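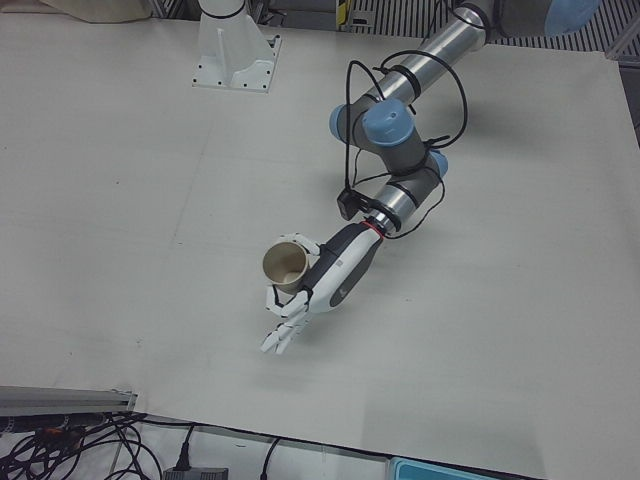 플리케로(Plikero), 만세력 계산 엔진 교체… 출생시 보정 방식 변경

2026-01-01
노르소프(Nurthorpe) 편집부

사주·점성 풀이 서비스 플리케로가 만세력 계산 엔진을 새 버전으로 교체했다. 운영사 아리에타(Arrieta)는 변경 공지에서 연주·월주·일주·시주 산출 과정을 전면 재작성했으며, 성격 풀이 문장도 새 산출값에 맞춰 다시 연결했다고 밝혔다.

이번 변경의 핵심은 출생시 보정이다. 기존 엔진은 이용자가 입력한 시각을 현행 표준시로 간주하고 그대로 시주에 대입했다. 새 엔진은 입력 시각을 먼저 출생 당시의 법정 표준시로 해석한 뒤, 서머타임 시행 기간에 해당하면 이를 제거하고, 출생지 경도에 따른 지방평균태양시로 환산한다. 균시차 보정은 기본값에서 제외됐으며 설정 화면에서 별도로 켤 수 있다.

표준시 기준 자오선이 동경 127.5도에서 135도로 바뀐 1961년 8월 전후 출생자는 적용되는 보정값이 달라진다. 아리에타는 이 구간의 기록을 날짜 단위로 분리해 처리한다고 설명했다. 출생지를 입력하지 않은 경우에는 경도 환산을 생략하고, 결과 상단에 '경도 미적용' 표시를 붙인다.

월주 경계도 조정됐다. 종전에는 절입일의 자정을 경계로 삼았으나 앞으로는 절입 시각을 분 단위로 비교한다. 절입일 당일 출생자의 경우 월주가 한 칸 앞뒤로 이동할 수 있고, 입춘 당일에 태어난 이용자는 연주까지 바뀔 수 있다. 절입 시각은 산델레티(Sandaletti) 천문력 표를 참조한다. 이 표는 시각을 세계시로 수록하고 있으며, 엔진이 이를 출생 당시 표준시로 변환해 비교한다.

일주 전환 시점은 2가지 중에서 선택하도록 했다. 하나는 자시가 시작되는 시점에 일주를 바꾸는 방식이고, 다른 하나는 야자시와 조자시를 구분해 자정에 바꾸는 방식이다. 기본값은 후자다. 유파별로 해석이 갈리는 항목이어서 한쪽을 표준으로 확정하지 않았다는 것이 아리에타의 설명이다. 선택한 방식은 결과지 하단에 기록되며, 결과를 공유할 때도 함께 표시된다.

아리에타가 공개한 시험 결과에 따르면, 검증용 생년월일시 2,000건을 신구 엔진에 각각 입력했을 때 1,179건에서 네 기둥이 모두 일치했다. 나머지는 한 기둥 이상이 달랐고, 차이는 대부분 시주에서 발생했다. 다만 검증용 자료는 절입일과 시진 경계 부근의 출생 기록을 의도적으로 많이 포함한 것이어서, 실제 이용자 가운데 결과가 바뀌는 비율을 나타내는 수치는 아니다. 표본의 연도별 분포는 공개되지 않았다.

성격 풀이 문장은 일주를 기준으로 한 60갑자 분류를 유지한다. 문장 자체의 수정 폭은 크지 않다. 창의성, 대인 관계, 직업 적성 항목의 순서가 통일됐고, 같은 문장이 여러 일주에 중복 배정돼 있던 부분이 정리됐다. 시주를 모르는 이용자에게는 시주 관련 문단을 출력하지 않는다. 기존 버전은 이 경우 정오를 임의로 대입해 풀이를 생성했다.

서양 점성 메뉴에서는 태양 별자리 판정 방식이 함께 변경됐다. 고정 날짜표를 대조하던 방식 대신 출생 시각의 태양 황경을 계산해 판정한다. 별자리 경계일에 태어났고 출생 시각을 입력하지 않은 이용자에게는 해당 가능한 두 별자리가 모두 표시된다. 상승궁과 하우스 계산은 이번 변경 대상에 포함되지 않았다.

저장된 기존 결과는 자동으로 재계산되지 않는다. 이용자가 보관함에서 '다시 계산'을 선택하면 새 결과가 별도 항목으로 생성되고, 이전 결과는 구버전 표기와 함께 남는다. 궁합 풀이는 두 사람의 자료가 모두 새 엔진으로 계산된 경우에만 새 기준을 적용하며, 한쪽이 구버전이면 재계산 안내가 먼저 출력된다.

음력 윤달 입력 오류는 아직 수정되지 않았다. 윤달 여부를 선택하지 않고 음력 날짜를 입력하면 평달로 처리되는 현상으로, 아리에타는 다음 배포에서 확인 창을 추가할 예정이라고 공지했다. 배포 일정은 제시하지 않았다.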